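Skavov Crate Handling Package for Roller Lanes
Planning and Budget Page
Sold and supported by Brandgate
Updated October 26, 2023

The Skavov package is for sites which already move their goods in open plastic crates and want a robot to take over the lifting and placing at the lanes. It has one arm on a base, a two-finger gripper, a wrist camera, a head camera and the control software. Crates, racks and lanes are not part of the package. Please read the whole page before you ask for a quote, as most of the cost questions are answered further down.

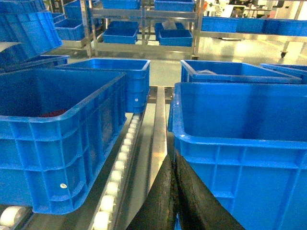
Wenceslao Domínguez

I plan these installations for Brandgate, and the first thing I ask every customer is a list of the crates in use. One crate type is the cheapest case. Each extra type needs its own gripping program, and we charge seven hours of setup for it. Lids, inserts and loose labels on the rim should be written in the list too, also when they are used only in one season.

What is in the base price
Arm with base and cabling
Two-finger gripper, one pair of fingers mounted
Wrist camera and head camera
Control software, one site license
Setup for one crate type
Operator training, one day

What is quoted separately
Extra crate types
Spare fingers
Connection to your stock system
Floor marking and barriers
Transport and unloading

Roller lanes
The package works with gravity lanes and with driven lanes. For gravity lanes we need to know the slope, the distance between the tracks and the weight of your heaviest full crate. A crate must come down flat on the rollers.
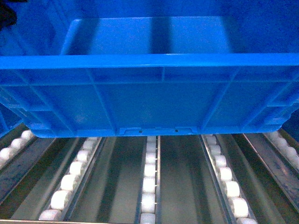
If the slope is different from lane to lane, please measure each one and do not send us an average. We had a project at Tokirwood where the drawings showed the same slope everywhere, and the real lanes were not so. The correction took 38 hours which were not in the budget of the customer. Now we ask for measured values, signed by the person who measured.

Floor and working area
The base needs a level, hard floor. Keep the area clear of pallets and cleaning equipment, and decide early who may enter it during the test weeks. Simple cones are enough for the first days - permanent barriers can be ordered when the layout is final. Tables and platforms near the arm should have leveling feet, so that their height can be corrected after the arm is in position.
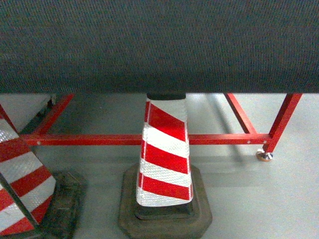 Striped cones beside a red metal frame with a carpeted top.

Please include the height of such furniture in your floor plan. A small difference is easy to correct in the office and expensive to correct on site.

Fingers and other wear parts
The gripper holds the crate by its rim, one finger on each side of the wall. Fingers are a wear part and should have their own line in the yearly budget. We recommend to keep two spare pairs on site from the first day. 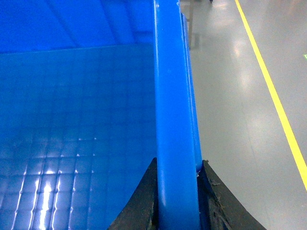 Changing a pair is done with one hex key and does not need a technician. After the change, the short alignment routine must be run one time before normal work. Spare fingers are made by Workneh and are ordered through us under part number 254. Other fingers may fit, but the alignment values are stored only for this part.

Time plan
From the signed order to delivery, please count 116 days. Setup on site begins after the floor and the lanes are accepted. If the lanes are still being built at delivery, we can store the package for you, and the storage is billed by the week.

To get a quote, send your crate list, the lane measurements and a floor plan to the Brandgate planning desk. Photos of the lanes are welcome, but they do not replace the measurements.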